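The Ditcombe Bag

Raghda Yammine got home from Khoury at ten past four and went straight upstairs without taking off her boots. The bus to Ditcombe left at half past five, and she had told her aunt she would be on it.

She had not packed. She had meant to do it the night before, but Seidu had called about the furnace and they had talked until late. The furnace was fixed now. It had cost more than either of them liked.

She pulled open the drawers and started a pile on the chair. Wool socks, two sweaters, the grey pants. Her aunt Augustina kept the house at 16 degrees all through December and said anyone who was cold could put something on. Raghda added a third sweater.

Then she cleared the bed and made it properly. It was her mother's habit, making the bed before a trip, and she did it without thinking much about it. She pulled the checkered quilt up to the pillows and smoothed the side by the wall. After that everything black came out of the closet and went on top.

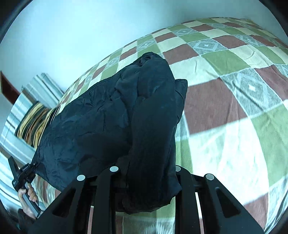

Black on the checkered quilt, an hour before the bus.

The coat was the problem. It was her father's, and it was far too big for her, and it would not fold. She knelt on it to get the air out. She rolled it from the hem and it unrolled. She tried it with the sleeves tucked in and then with the sleeves out.

"Wear it," said Dalal from the doorway. Dalal had the room across the hall and was eating toast.

"I'll boil on the bus."

"Then take it off on the bus."

Raghda sat down on the edge of the mattress. In the left pocket she found a ferry ticket, a pencil and a receipt from the hardware store in Dirau for 29 dollars. The receipt was for hinges. She tried to remember which door he had been fixing that winter and could not.

"Is he going to want it back?" Dalal asked.

"He asked for it. He's the one who's cold."

Dalal finished her toast and wiped her hands on her jeans. She took the hem and Raghda took the collar, and they folded it once across and once down, the way you would fold a sheet. It was still too big for the suitcase. Raghda took out the third sweater, then the second, and tried again. This time the zipper closed.

She put the ticket and the pencil in her purse. The receipt she left on the dresser.

"Text when you get there," Dalal said.

"It'll be after nine."

"I'll be up."

It had started to snow when she reached the stop. She stood with the suitcase between her feet and her hands up her sleeves, and at 5:34 the bus came around the corner by the school with its lights on.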